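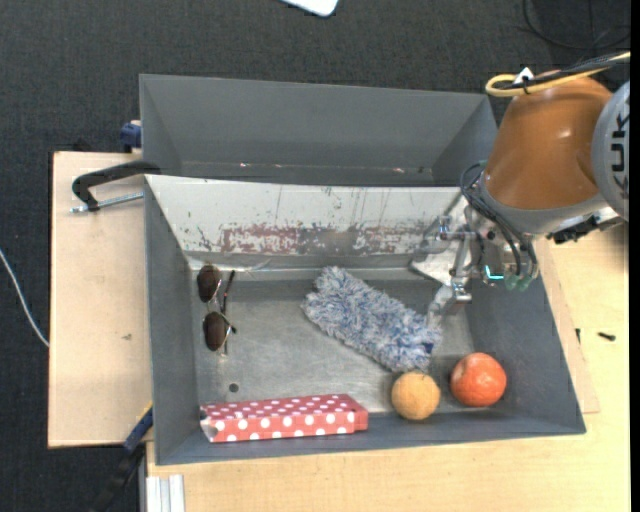 Vol. 19, Issue 11

From: Arnar Dalsgaard
Date: July 14, 2021
Subject: Re: [bin-picking] shaggy things and grasp scoring

Hi all,

Thanks for this, it's the very thing we've been arguing over at Hutchins! My reply is under the quoted bit.

> We tried the Grendance scorer on our own bins and it does well on boxes
> and fruit, but anything fluffy gets a terrible score, so the arm leaves
> it till last. Are you all masking those out, or is there a trick to it?
> Also, do you score the whole object or just the patch under the fingers?
> Regards, Vivbridge bench team

Just the patch, in our case. We used to score the whole object and the duster head (the blue and grey shaggy one) was a nightmare, because the depth map along the strands is all over the place and the scorer reads that as a bad surface. Now we smooth the depth over a small window where the finger is meant to land and leave everything else alone. With that in, failed grasps on soft items went from 19 to 11 over the same set of tries. Not magic, but I was dead chuffed!

Two warnings though. Smooth too much and neighbours melt together – a pair of fruits with only a narrow gap between them comes out as one big lump, and then the planner goes for the middle of it. We switch the smoothing off for anything the segmenter calls rigid, and that mostly cures it. The other one is sunglasses. Dark lenses, thin rims, skinny arms, and the depth camera hates every bit of them. I've got no answer there and would love to hear from anyone who has (the Indport people said in November they had something, did that ever get written up?).

Oh, and keep your bins clamped. We lost 2 days to a calibration fault that was just a bin creeping along the table, and I'd rather you didn't repeat it.

I can send the window sizes if you want them, but they're tuned to our gripper so you'd have to fiddle.

Cheers,
Arnar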